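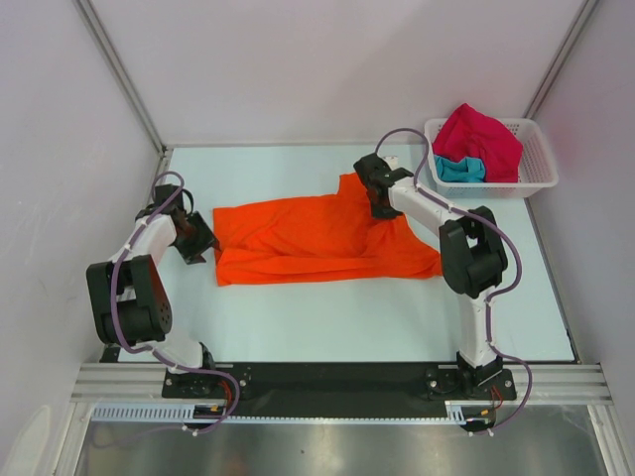
Two-arm folding table: the rules we go by

Posted 20/01/2019, Drendcombe workshop. Updates at the bottom when I get to them.

Quick list. No theory. If you run a pair of arms on laundry or any soft stuff, most of this carries over. If you only have one arm, skip the handoff part.

Before power

Table clear except the garment you're working on and the basket. Basket goes in a back corner, always the same one. Mark the spot with tape. Moved basket = missed grab.

Cables. Look at both arms, all the way from base to gripper. You want a loose loop over the joints, enough slack for the full reach, not so much that it drags across the shirt. Swing each arm by hand to its furthest point (power off!) and watch the loop. If it goes tight anywhere, redo the ties. If it can hook the basket, redo the ties.

Base bolts. Hand on the base, push. Any wiggle, stop and tighten. Ours loosen more than you'd think, fast folding does it.

Small wires near the bases stay down in the duct. Lid on if you have one.

Pockets. Coins, tissues, one time a pen. Check them.

Hands and people

Nobody reaches in while the arms are live. Not for a sock, not for a second. Hit stop, wait till both arms have quit moving, then reach.

One person has the stop button and that person does nothing else. No phone. Begoña Paredes made this rule and she is right.

Hair tied, sleeves up, lanyards off. Hoodie strings too.

A paused arm is a live arm. Paused is not stopped. I keep seeing people mix these up.

Visitors stand back of the floor line. Kids don't come in past the door.

Laying out the shirt

Flat in the middle, where both grippers can get to it. Big wrinkles smoothed out by hand before you start, small ones leave alone. The arms should cope with small ones and if they can't you want to know.

Good first grab is up by the shoulder, close to where the sleeve meets the neck. Double layer of cloth there, doesn't slide as much. Bottom hem is the worst place, it curls.

Only one arm presses down at a time. Other one hovers clear, off the edge of the cloth, till its turn. Two arms pressing and pulling together = stretched collar. We have a bag of stretched collars.

Slow speed for the first run of any new garment. Then step it up. Don't jump straight to full because it worked on a towel.

Colors: bright plain shirts on a pale table, easy to see, easy for the camera too. Save the white on pale stuff for later. Prints are a pain, inside out helps a little.

Handoffs

Second gripper closes first, THEN the first one opens. Sounds obvious. Check it in the program anyway.

Keep 8 inches between elbows. We used to run closer and lost a side cover.

Never hand off over the basket.

Grippers

Wipe the finger pads after every 7 garments. Lint builds up and then the cloth slips and everyone blames the software. Damp rag, no spray.

Check for burrs with an old pair of tights. Snags = file it down or swap the pad.

Light squeeze for tees, bit more for jeans. Write the setting on the card. Please actualy write it.

When it goes wrong

Cloth caught in a joint: stop, power off, ease it out by hand. Don't drive the arm backwards to free it. Veronika Hollenstein lost a good sweater that way.

Same fault 2 times in a row, quit and look for the cause. Don't just keep hitting reset.

Strange noise counts as a fault. So does a warm smell.

Everything goes in the log, even the dumb ones. Date, garment, which arm, what you did. We're at 71 entries and the old ones have saved us hours.

End of day

Arms parked low, grippers open and empty. Power off at the wall. Basket emptied, don't leave damp things sitting in it. Wipe the table with plain water, the Kilden cleaner leaves it slippery and then shirts skate around.

Sweep up lint under the rail, it gets in teh duct.

Still to write up: towels, fitted sheets (ugh), and the new checklist for the Vustton bench in May.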